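Let the Kids Keep Their Ugly Code

Writing this fast, between the end of club and the last bus, so forgive the fragments.

I help run the after-school robotics club in Plukthorpe. 13 kids, one room, a row of school laptops with sticky keys. This year we moved nearly all of it into simulation. Simulated arm, simulated table, simulated stuff on the table. And I want to argue, before the Hekville showcase comes round and everyone loses their minds again, that we are grading these kids on the wrong thing.

What gets graded: the final run. Eight minutes, a clean demo, a slide deck. Did the thing go in the tray. That's it. 70 percent of the score at Hekville is the demo, and teh rest is split between the deck and something called "professionalism", which as far as I can tell means matching shirts.

What doesn't get graded: the three weeks where nothing worked. Which is where all of the learning is. I've watched it happen. A girl in our club spent most of September convinced her arm was broken. A broken arm, in a simulator. She'd swapped two axes. When she found it she yelled so loud the chess club came in to look.

None of that shows up on a scoresheet. By showcase time she'd cleaned it all out, deleted the old scripts, because the rules say submit final code only. Gone. The best thing she did all year, and no judge will ever know it happened. 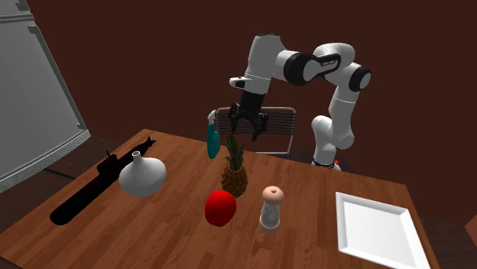
The other half of my complaint is about the tasks. Hekville hands out one fixed setup every year, cubes on a bare table, same cubes, same spots. Teams over in Stestden have been running basically the same script for years and passing it down like a family recipe. I don't blame them. It wins. But a kid who has only ever picked up a cube from one spot has learned one spot.

So we let ours build their own tables. Pick the objects, put them where you like. Fruit, bottles, a vase, whatever is in the asset library. It gets weird. It gets messy, and the messy tables are the good ones, because a pineapple is not a cube. Where do you even grab it? By the leaves? Do you go in from the top or the side? What about a round vase with a narrow little neck? Suddenly they're arguing about shape and grip and what's in the way, and I haven't said a word. Two of them drew pineapples on the whiteboard for most of an hour. Best lesson of the term and I was eating a sandwich.

I know what people say back. Parents mostly. "It's just a video game." I got that one twice at open night. And ok, fair, partly. Sim isn't real. Things slide through each other sometimes, friction is a number somebody typed in, and a kid who has only done sim is in for a rude shock the first time a motor gets warm and starts to smell. I'd love a real arm. We priced one. We have 700 dollars for the year and that includes snacks.

But kids with real hardware get one turn each, and they're scared to break it. Ours crash the arm all afternoon, hit reset, crash it again. They try dumb ideas. Dumb ideas are free. I would not trade that for a shiny kit that lives in a locked cabinet.

The other thing people say is that failure logs can't be judged fairly. Too fuzzy. Maybe. But we already judge slide decks, so please. The little Tsegaye league tried it last spring, each team turned in a notebook with the demo, crossed out bits and all, and the judges read them over lunch. Was it perfect? No. One team obviously wrote the whole notebook the night before, in one pen. Everybody could tell. You can always tell.

So, what I want. Make the demo worth half. Let teams turn in the old broken versions and ask them to talk about one. Change the objects every year and don't announce them early. Put at least one thing on the table that's annoying to pick up. And drop the professionalism points, or at least tell us what they are becuase I've asked and I still don't know.

Rules comments for Hekville are open until the end of the month, the form is on their page, it takes a couple minutes. Fill it in even if you think I'm wrong. Bus is here.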